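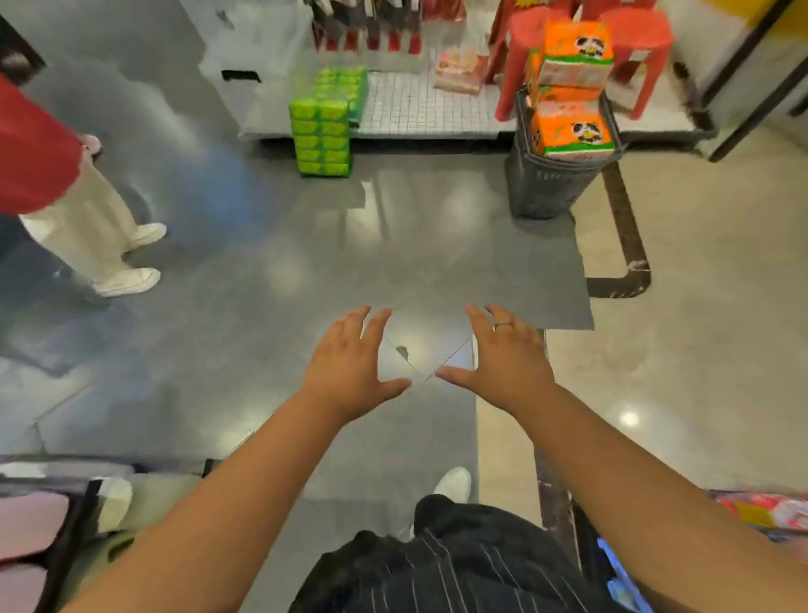
Subject: Re: Kanora open day, did anyone go?

Hi all,

Sorry for the slow answer, I only got back from Purnau last night and my inbox is a mess.

On 7 February 2021 a list member wrote:

> Did anyone make it to the Kanora open day at the store in Purnau?
> I signed up in January and then couldn't get away from work.
> Mostly I want to know two things. Is the shelf picker any good
> with soft packages, and are they still training it from
> recordings of people's hands, or have they moved on to something
> else? Also, is it worth the drive for the next one?

Yes, I went! And yes to the hands. That was the part I liked best, so I'll start there. They do it right on the sales floor, shiny gray tiles and all, with the goods where they normally are. You get a camera on your head, you hold both hands out in front of you with the fingers spread so the software can find them, and then you just go and do store stuff. Pick up a pack, put it on the low white platform, turn it so the front faces out, do it again. I did 75 of these and my back was complaining well before the end (the platform really is low, bring good knees).

They let me keep my ring on, by the way. I'd asked because last year at Nident they made everybody take off rings and watches and I spent half the morning worrying about my pocket. The woman running the session said they want hands the way hands come, rings and all.

As for soft packages, it's mixed. Boxes it handles very nicely. The orange ones with the panda on them it took every time while I was watching, though it's slow, slower than I am and I'm not quick. The green plastic-wrapped packs were another matter. They stack those right on the floor in front of the platform, and the gripper kept pinching the wrap and letting go. One of the engineers told me they have 1,000 recordings for boxes and only 500 for anything in wrap, and that they'd like those numbers the other way around. Made sense to me after seeing it.

The other thing that gave it trouble was the floor. All that gloss throws the ceiling lights back up at you, and twice the robot stopped dead in front of a bright patch and had to be nudged along. Edwards had the same headache with their floor cart, if anyone remembers that long thread. They ended up dimming a row of lights, I think? Somebody here will know. I mentioned it to the Kanora people and they wrote it down, so if I've got that wrong please tell me quickly!

Is it worth the drive? I'd say so. It took me 2 hours each way, parking was free, and you get to try things instead of standing behind a rope. Wear sneakers. The coffee was terrible but there was a lot of it. They said the sign-up for the next one goes out by email to whoever was on the January list, so you should be on it already. Check your spam folder, mine went there.

One question back to everybody: has anyone tried a suction cup on wrapped multipacks? The engineer I talked to was against it and I couldn't follow why, it was noisy and we got interrupted. I'd love to hear from someone who has done it for real, even if it went badly.

I took some notes on the arm speeds too, but they're in pencil and need typing up. I'll post them when I get to it.

Cheers from a sore back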